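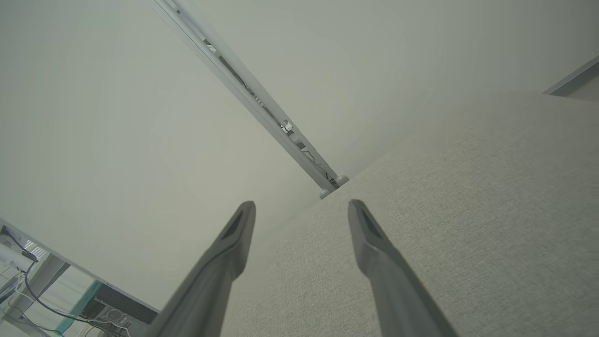
Tecido bege mesclado, visto de perto.

Wondano Cáceres, tecido para revestimento de painéis e divisórias
Referência 1254

O Cáceres é um bege. Já nos pediram que lhe chamássemos areia, linho ou aveia, e a Mirta Henríquez, que o desenhou, respondeu sempre que era bege. Vende-se há anos a escritórios que queriam outra coisa e acabaram por votar.

Trama fechada com fio mesclado em bege e cinzento, o que disfarça bem o pó, as marcas de pioneses e boa parte da vida profissional de quem se senta ao lado. Aplica-se esticado e agrafado sobre painel, ou colado com cola de contacto em superfícies lisas. Não recomendamos a colagem em cantos arredondados, embora haja sempre quem experimente e depois nos telefone.
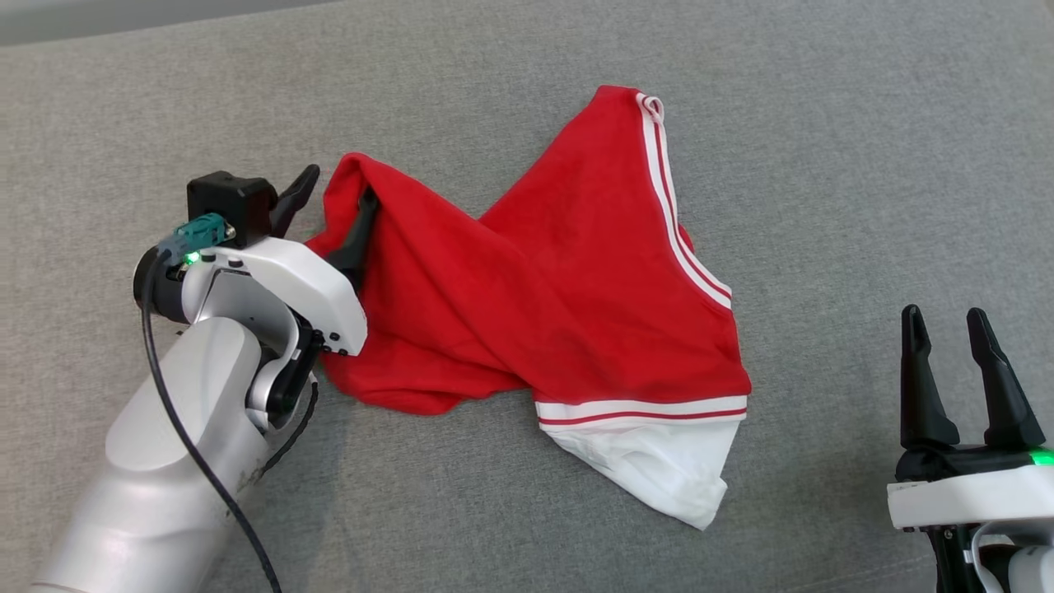

Quanto à limpeza, aspirador com escova macia e pano húmido com sabão neutro. O café sai se for tratado no próprio dia. O marcador permanente faz jus ao nome.

Largura útil: 140 cm
Encomenda mínima: 2 metros
Prazo de entrega: uns 15 dias úteis
Composição: 100% poliéster
Cores: bege, cinzento Hondley (a pedido)

A cor Cliltholm, um verde que nos pareceu boa ideia em fevereiro, foi descontinuada. Ainda temos um rolo em armazém e aceitamos propostas, mesmo as ofensivas.

Amostras gratuitas em formato A5, até quatro por cliente. Para quantidades acima de um rolo, peça orçamento e indique as medidas dos painéis já com a margem de dobra. Cortes à medida não têm devolução.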